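Setting up the low cabinet under the counter

I wrote this section for whoever takes over the Kiststead room after me, and for Mekdes Nigatu, who keeps asking where the binder lives. It's the long version, sorry! The cabinet is easy once you know its little habits (the doors swing wide, so give yourself some floor).

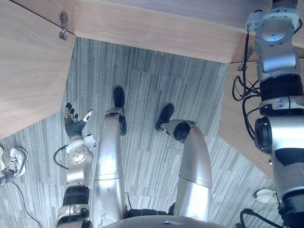
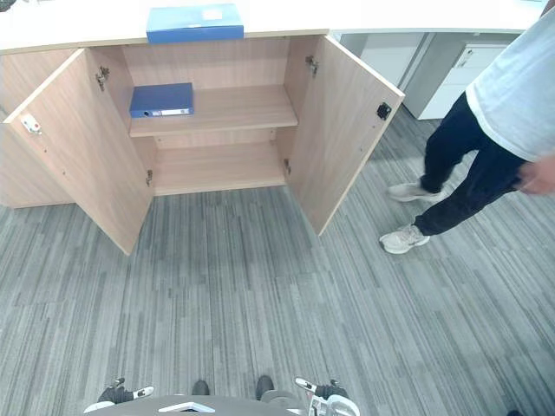
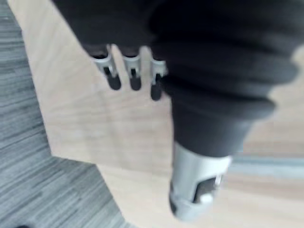 Before you start

Get down on the carpet - I kneel on a folded towel - and clear enough room for both doors to open all the way. You'll want a soft cloth, a small screwdriver and a pencil.

Caution: don't lean on an open door to pull yourself up. I've done it, and I spent the rest of the afternoon fixing a hinge.

Checking the doors

1. Open both doors fully and look at the hinges. Each door has 2 of them, one high and one low.

2. Snug up any loose screws by hand. Stop as soon as they feel firm, please, as the wood is softer than you'd think.

3. Look at the small white latch fitting on the inside of the left door and the black catch plate on the right one. Wipe both with the dry cloth.

4. Close the doors slowly. If one rubs, open it again and go back to the hinges. I usually fix the top one first and then see how things look.

Loading the shelf

5. Lay the blue ring binder flat on the left side of the shelf with the spine facing you. Flat, not standing! You can grab it by the finger hole in the spine.

6. Pencil any change of contents on the sheet inside the binder's front cover. Ibsa Lemma types it up in October.

7. Put heavier stuff in the bottom compartment, under the shelf. Paper packs go in first, then the Velcombe label rolls on top of them.

Note: I keep the right side of the shelf for things on loan. Desta Gebreyes likes to borrow the hole punch, so leave a gap for it.

Wiping down

Do the countertop first and the cabinet after, so the crumbs don't land on a clean shelf. A barely damp cloth is plenty for the wood - go with the grain, and leave the doors open until it's all dry.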